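Capítulo 3
Puertas automáticas: muelles, equilibrio y motor

Antes de hablar de motores – el peso. Una puerta seccional mal equilibrada quema cualquier accionador, por bueno que sea. El motor guía la hoja; quien la levanta es el muelle. Conviene tenerlo claro desde la primera página por que casi todas las averías del capítulo salen de ahí.

Qué veremos: tipos de muelle, prueba de equilibrio, elección del motor, finales de carrera. El cableado queda para el capítulo siguiente.

Caso de partida. Taller Prukholm, puerta de dos hojas seccionales, motor Golia de techo. Instalada en febrero. A los 2,000 ciclos la hoja baja a golpes y el motor se para a media subida. El propietario pide un motor más potente. Error típico. Se desacopla el carro, se sube la hoja a mano hasta media altura, se suelta con cuidado: cae. Muelle destensado, nada más. 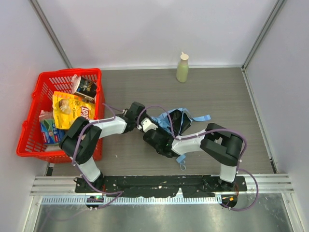

3.1 Prueba de equilibrio

Siempre con la corriente cortada y el carro desacoplado. Hoja a media altura. Tres resultados posibles:

– Se queda quieta: equilibrio correcto.
– Cae: falta tensión.
– Sube sola: sobra tensión.

Anotar el resultado antes de tocar nada. Los muelles de torsión guardan mucha energía, se trabaja con barras de la medida exacta y nunca con destornilladores. Nunca.

3.2 Muelles de torsión y de extensión

El de torsión va sobre el dintel, en un eje. El de extensión, paralelo a las guías, con cable de seguridad por dentro. El segundo es mas barato y ocupa menos altura de dintel, pero reparte peor la carga – ver tabla del apéndice Ververidis, ficha 451.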